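Folding Cleaning Cloths So They Stack and Stay Stacked

I came to cloth folding late in life, after years of stuffing everything into the cupboard under the sink and slamming the door before it could all slide out again. If you have a heap like that at home, take heart, because one quiet evening is plenty of time to put it right, and I find it a very pleasant sort of evening (put some music on, you'll see!).

What you need

A pile of clean, fully dry cloths. A flat board or tabletop bigger than your biggest cloth. A box or drawer to put them away in. I use a light wooden board set down on the floor, which suits me better than the kitchen table, where there is always a bowl of something in the way. If your knees complain, by all means stay at the table.

Sort first

Put the thick ones in one heap and the thin ones in another, and keep anything that has touched floor polish or oven cleaner well apart from the ones you use on dishes. My friend Begoña Goicoechea sorts hers by color, blue for the bathroom and white for the kitchen, and I have borrowed that from her shamelessly. It saves a lot of sniffing and wondering later on.

Step 1. Pull it straight

Lay the cloth on the board with a short edge on your left and a short edge on your right. Take hold of each short edge near the far corner, lift the cloth a little way off the board, and pull gently until the top edge makes a straight line. The bottom will sag and bunch and look like a mess, and you can leave it be for now. Pull firmly enough to take out the slack and no more, particularly with old cloths, which will stretch on you and never quite come back.

Step 2. Set it down

Lower the cloth so that the near edge touches the board first, then draw it away from you as you bring the rest down. It takes a few tries to get the feel of it. Once it is flat, smooth it from the middle out toward the sides with your palms. Diagonal creases usually start at the spots where you were holding on, so give the corners an extra stroke.

Step 3. Fold in half, then in thirds

Bring the far edge down to meet the near edge and line up the corners. Smooth again. Now fold the left third in toward the middle and lay the right third over the top of it. You should have a small, tidy packet with one folded side that has no loose edges showing. If the packet springs open, the cloth is probably a thick one, and a second fold in half at the end will settle it down.

Step 4. File them upright

Stand the packets in the box with the smooth fold facing up, like cards in a recipe tin. I was a stacker for years until Shayne Lowther showed me this, and I have never gone back. You can pull one out of the middle without bringing down its neighbors, and you can see right away when you are running low on the blue ones.

A few odds and ends

Skip the fabric softener on anything meant to soak up water. Cloths with a stiff hem will fold better if you run the hem between finger and thumb beforehand. Very small ones only need folding in half twice. And if a cloth has gone thin and holey, move it along to the shoe-polish tin and let it finish its days there.
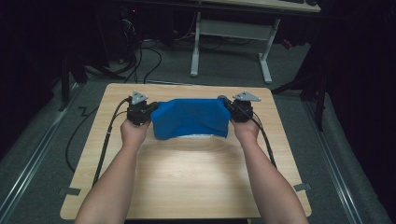

Step 1: a blue cloth held by its short edges and lifted slightly off the board.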